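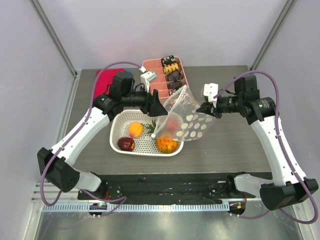
Section 4: Storing Your Flurum Dehydrator Trays and Dried Foods

By now you've run your first batch or two, and we hope the kitchen smells wonderful! Before you tuck everything away, please take a few minutes with this section. Dried apples that were perfect on Sunday can turn leathery in a badly closed bag, and it's a shame to lose them after all that slicing.

Packing the food

1. Switch the dryer off at the dial, unplug it, and leave the trays in place for 20 minutes with the lid off.

2. Check a few pieces from the middle of each tray. Fruit should bend without feeling sticky, and vegetables should snap. If you're not sure, give them another hour at your last setting and check again.

3. Fill each bag or jar loosely, press out as much air as you can, and close it. Run your fingers along the seal a second time (we always do).

4. Write the contents and the date on a label. Dried zucchini and dried cucumber look remarkably alike by February.

5. Keep the packed food in a dark cupboard, well away from the stove. Look in on it every day for the first week. If you see any moisture on the inside, put the food back in the dryer the same day.

Note: If you find mold, throw out the whole container, even if most of it looks fine.

Washing the trays

6. Soak the trays in warm, soapy water, then go over them with a soft brush. The mesh liners can be washed the same way and laid flat on a towel.

7. Wipe the base with a damp cloth and let everything dry fully before stacking it.

CAUTION: Never put the base in water or hold it under the faucet. The fan and heater are inside it.

CAUTION: Trays may warp in a dishwasher. Please wash them by hand.

Spare liners are sold in packs of 2. For drying times, turn to Section 5.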